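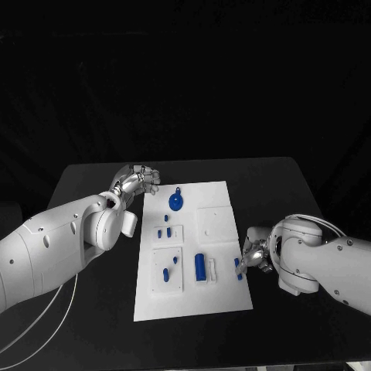 4. Peg board, before each run

1. Board flat on the table, inside reach of both arms. No tape over the holes.
2. Cables clear of the wrist joints. Check both sides.
3. Speed cap at 20 percent for first run. Grip limit 2, not 10.

CAUTION: Hands out of the work area once arms are enabled. No reaching in for a droped peg. Stop first, then reach.

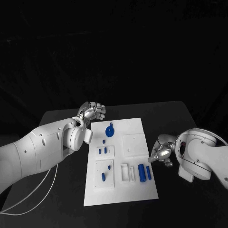 4. E-stop within arm's length of operator, tested every Saturday. Log it in Gistow.
5. One operator per run. Questions to Vangelis Bakalis, Ekbridge lab.

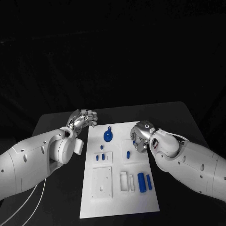

Fig. 3. Small blue part at the right hand, over the borad.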